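4. Handkamera und Greifer einrichten

Bevor du loslegst: Ich gehe davon aus, dass der Controller von Arkevholm schon läuft und die Hand am Unterarm sitzt. Wenn nicht, zurück zu Abschnitt 3, ich warte solange.

4.1 Ruhestellung anfahren

1. Im Menü von Badeo das Profil "Desar Hand" laden. Das alte Profil vom Januar bitte löschen, mit dem habe ich mir einen halben Nachmittag ruiniert.
2. Arm hängen lassen, Finger nach unten. Im Kamerabild sollten die schwarzen Fingerkuppen vor dem Boden gut zu erkennen sein.
3. Stoffhülle zurechtzupfen, bis sie an keinem Gelenk mehr klemmt.

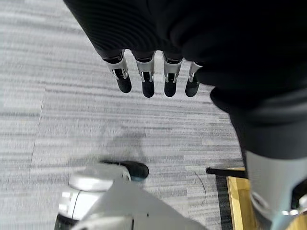

Muss ich die Kamera nach jedem Handwechsel neu kalibrieren?
Einmal nach dem Wechsel reicht, danach erst wieder, wenn du die Halterung gelöst hast.

Achtung: Beim Nullen fahren alle Finger kurz an den Anschlag. Hände weg!

4.2 Griffkraft vergleichen

Jetzt wird es endlich spannend! Ich teste am liebsten mit Badelatschen - die sind glatt, dick und haben einen Riemen, an dem man schön sieht, wie Daumen und Finger gegeneinander arbeiten.

1. Griffkraft auf 20 Prozent stellen und den Schuh zwischen Daumen und den vier Fingern fassen.
2. In Schritten erhöhen, bis er beim Anheben nicht mehr rutscht. Bei mir war das bei ungefähr 80 Prozent der Fall (mit dem Greifer von Maes kam ich mit deutlich weniger aus, der hat aber auch nur 2 Backen und braucht mehr Platz im Regal).
3. Wert notieren und dasselbe mit dem zweiten Greifer wiederholen. 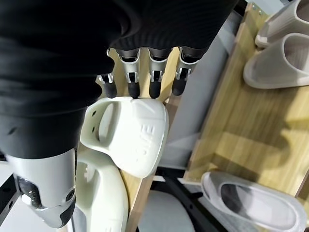

Arbeitsgruppe Greiftechnik, Labor 17

Hinweis: Vor jedem neuen Durchgang die Hand ganz öffnen. Badeo merkt sich sonst die letzte Fingerstellung, und dann vergleichst du Äpfel mit Birnen. Die Messwerte landen im Ordner "Vergleich" - bitte dort lassen, das Auswerteskript sucht nur da.

Weiter mit Abschnitt 5, Not-Halt prüfen.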